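Subject: Re: [soapswap] Bars going to mush
From: Tadeo Toledo
Time: 8:14 pm

Hello everyone, and a special hello to the new folks from Beltthorpe who joined after the July swap (so nice to see the list busy again!),

> My first batch came out lovely and hard, but after 2 weeks in the
> bathroom the bar I'm using has turned to jelly underneath. I've got
> it sitting in a flat china saucer. Did I do something wrong with the
> recipe, or is it the saucer? I have 20 more bars on the shelf and
> I'd hate to hand them out if they're bad.
> – Retamal

Retamal, please don't throw anything out! I'd bet my best mold it's the saucer. A homemade bar keeps its glycerin, and glycerin loves water, so if it sits in its own little puddle between washes it will go soft on you no matter how carefully you weighed your lye. I did the very same thing for years with a pretty scallop shell my aunt gave me, and I blamed the olive oil the whole time.

What you want is a dish in two pieces, with slots in the upper one so the water has somewhere to go. I use the kind with a tray that sits in an outer base.
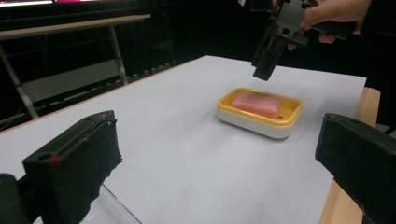

Yellow tray with the drainage slots, white base around it, pink bar on top.

Get one with a bit of room to spare around the soap, and tip out the base whenever you think of it – I do mine when I brush my teeth at night, otherwise it slips my mind for days. If you keep two bars going and trade them off, each one gets a good long rest and they both last much better.

As for the 20 on your shelf, turn them over now and then and leave them be until they've had 60 days. Hinano gives hers even longer and her bars are like little bricks, in the best possible way. I'd love to try one of yours when they're ready, and I'll happily trade you a couple of my oatmeal ones.

Oh, and does anybody still have the big stainless pot from the last swap? I'd like to borrow it before the holidays if it isn't spoken for.

Warmly,
Tadeo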